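Water Use for Home Laundry in Student Flats
Project report, second semester
Khurram Kazmi and Laiba Hashmi
April 17, 2024

1. Introduction
In the town of Enstead many students live in shared flats and pay one common water bill. We wanted to know how much of this water goes to washing clothes, and if the students know it themselves. Our supervisor proposed to limit the study to the Lestitz district, where the buildings are of similar age and every flat has its own water meter.

2. Method
We gave a paper questionnaire to students in 34 flats. They wrote down each wash during two weeks, the program they selected and how full the drum was. They also read the water meter before and after one wash, with all other taps closed. Three flats did not return the second page, so their meter readings are missing.
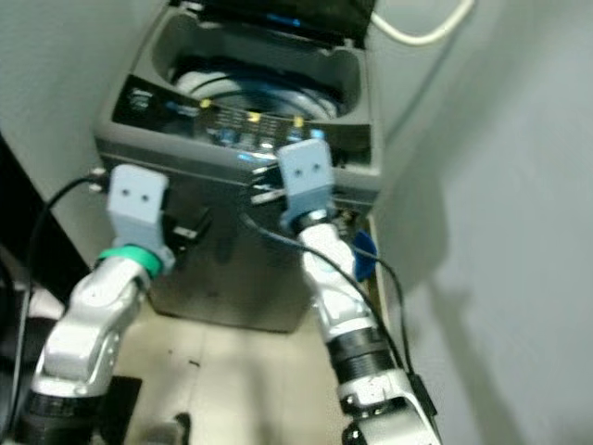
Figure 1. Top-loading washing machine with the lid open.

3. Results
In total 138 washes were recorded. Most of them were made in the evening. The average reading for one wash was around 60 liters, but the difference between flats was large. Top-loading machines used more water than front-loading ones, as we expected from the literature.

The load was a bigger surprise for us. Many students wrote "half full" even when they selected the program for a full load.
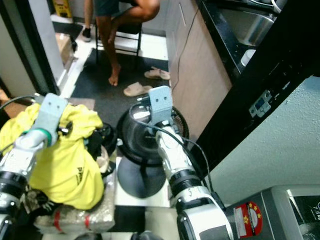 When we asked about the reason, the most common answer was that they needed one certain piece of clothing for the next day. Only a few students waited until they had enough clothes of the same color. In the flats where the roommates washed together, the number of washes per person was clearly lower.

4. Limits of the study
The meters do not show small amounts exactly. Also, people can change their habits when they know that they must write them down. We plan to repeat the meter readings in May with the flats on Pirzada Street.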